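四、双臂拧装任务：机器到底能干多少

近年关于家务与车间杂活自动化的报道，大多以剪辑过的演示片段为据。本节的立场较为保守：在承认双臂系统确有进步的前提下，讨论它离“放在工位上不用管”还差多远。Kandasamy 与 Calloway 曾主张，评估一项杂活应当看一个班次里人需要走过去几次，我们沿用这一口径。

试验台设在 Firnden 车间的一张普通木面工作台上，台面没有为机器清空，手持工具、打印件照常摆放。这样的安排会拉低成绩，但真实的工位就是如此。任务本身很小：取件、对位、用电动螺丝刀拧紧。熟练工人做这件事几乎不需要思考。

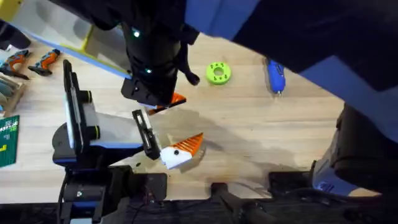
双臂机器现在能否替代一名装配工？
就本文所涉的工序而言，还不能。它可以在有人照看时完成其中若干步骤，换一种零件或换一把工具，就需要重新示教。

这一回答或许会令部分读者不满。Gridari 控制程序的开发者认为，瓶颈在数据量，示教够多，问题自会消失。我们对此持保留意见。训练集共含 3851 段示教，其中 900 段专门针对拧装，继续增加之后，对位误差的下降已明显放缓。Okafor 组在叠衣任务上也报告过类似的平台期，当时的解释同样是“再多采一些”。

困难集中在两只手的配合上。一侧夹持零件，另一侧夹持螺丝刀，任何一侧的微小滑移都会传到刀头。人会用手指的触感随时修正，而本系统主要依靠视觉，等偏差在画面里看得出来，刀头往往已经偏出。
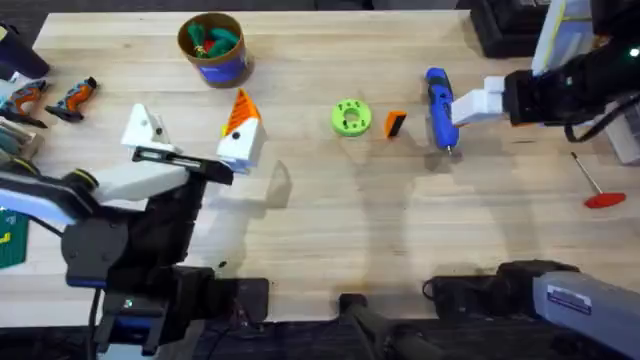

图 3　双臂协同：左侧夹爪夹持带橙色棱纹的打印件，右侧夹爪竖直夹持蓝色电动螺丝刀。

对位阶段值得单独讨论。黑色圆头螺丝从远处看十分醒目，靠近之后，刀杆会遮挡一部分视野，策略只能依据残余的轮廓推断接触与否。我们在日志中见到的失败，多半发生在最后几毫米：刀头搭在螺丝边缘，程序判定已经啮合，随后空转。此类错误在剪辑过的演示中自然看不到。

另有一点常被略过。拧紧是否到位，仅凭图像无法判断。现有系统以转动时间作为代替，遇到螺纹偏紧的零件便会提前停止。车间师傅凭手感和声音就能分辨，这种能力目前没有进入任何一个公开的评测指标。
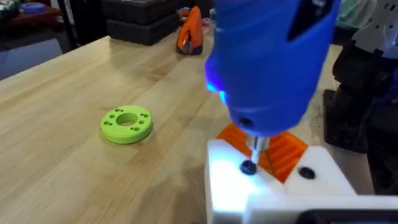 4.2 工具的取放与台面杂物

与拧装相比，取放工具通常被视为已解决的问题，我们的记录不支持这种乐观。横放的电动螺丝刀握持方向不定，夹爪要先判断哪一端是刀头，再决定从哪里下手；握偏一点，后面的对位就全部作废。Dreretti 夹爪的指面带有棱纹，抓握粗大的机身尚可，抓握细长的手动工具则时常转动。

台面杂物的影响也比预期大。一件与任务无关的打印件挪动位置，策略有时会犹豫，甚至伸手去取。工人对这类东西视而不见，机器却未必知道什么可以忽略。

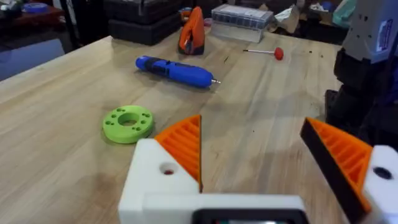 家庭环境只会更糟。厨房台面没有固定布局，物品的主人也不会按照示教时的样子摆放它们。把工作台上的成功率直接外推到洗碗、收纳之类的家务，缺乏依据。我们曾请 22 名从业者估计本任务达到无人值守所需的时间，答案相差悬殊，认为短期可行者多数没有亲自守过一个完整的班次。

需要说明，上述判断限于本文的硬件与控制程序。带力觉反馈的末端可能改变对位阶段的结论，相关改装计划在九月进行，届时将沿用同一套统计口径，人工介入的次数照旧逐次登记。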